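Drindex 34: Changes to the Moisture Correction Table

Release 34 of the Drindex drying index replaces the moisture correction table used for interior softwood boards. The previous table was derived from readings taken at a single depth and overstated moisture content in boards thicker than 20 mm. Mercedes Marulanda rebuilt it from 200 paired readings, each consisting of a pin meter value and an oven-dry reference from the same board.

The largest change is in the band between 12 and 16 percent, where corrected values are now lower by up to 0.8 points. Values under 8 percent are unchanged. Users who store corrected readings only should not convert them back; the old rounding step cannot be reversed.

Site files

The Cladcombe store has been held at 22 degrees C for the whole comparison period. Tillura logs from before October used a different probe spacing and are flagged "S" in column four. Flagged rows can be plotted but are left out of the averages.

Daichi Shibata has corrected the import script so that a blank temperature field is no longer read as zero. Files imported with the earlier script need to be loaded again. 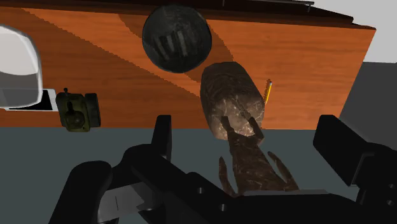
Next release

Release 35 will add hardwood species groups. Draft tables go to subscribers first, and comments should quote the table number and row.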